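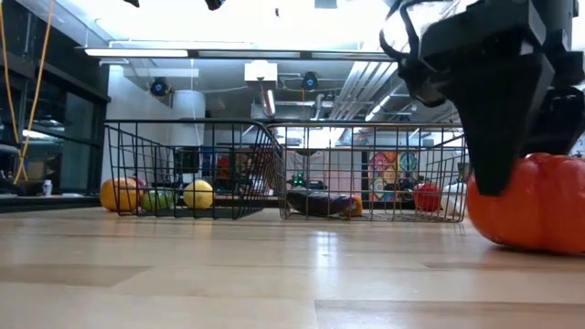 **How often should the hall be checked before the harvest supper?**
Twice: once in the spring, while there is still time to book repairs, and again in October, the morning before the tables go up.

# Mutberg Hall: Spring Walk-Through

April 24, 2024

Thank you, as always, to everyone who left notes in the kitchen drawer. I read them all, even the long one about the draft (you were right about the draft, and I have written it up below).

## Entrance and exits

- [x] **Front doors open outward and latch.** The left one still wants a firm push. I oiled the hinge and it is happier now.
- [x] **Exit signs lit.**
- [ ] **Back door clear on both sides.** Folding chairs were stacked against it again — please, please use the closet, even if it means shuffling the music stands.
- [x] **Occupancy card posted.** It says 400, and that includes the band.

## Floor and walkways

- [x] **No raised edges or loose nails.**
- [ ] **Mats lie flat.** The long one by the coat hooks curls at one corner. Tape will do for a week or two, but I'd like to see it replaced.
- [x] **Ramp handrail solid.** I leaned on it with my whole weight and it didn't budge.

## Kitchen

- [x] **Extinguisher charged and tagged.** Tag number 447, needle in the green.
- [x] **Stove knobs turn off fully.**
- [ ] **First aid box stocked.** Low on burn gel and the larger bandages. The Uvia shop carries both, and I can pick them up on my way through.
- [x] **Hot water at both sinks.** It takes its time, so let it run a little before you give up on it.

## Electrical and heat

- [x] **Outlet covers in place.** All 11 on the stage side are fine.
- [ ] **Window seal, north wall.** The famous draft! Orell quoted 3,000 to redo the whole row, which made me sit down for a minute. I have asked them to price the worst window alone.
- [x] **Smoke alarms sound when tested.** Apologies to the quilting group.

Open items go back on the list for the October visit. Keys are on the usual hook.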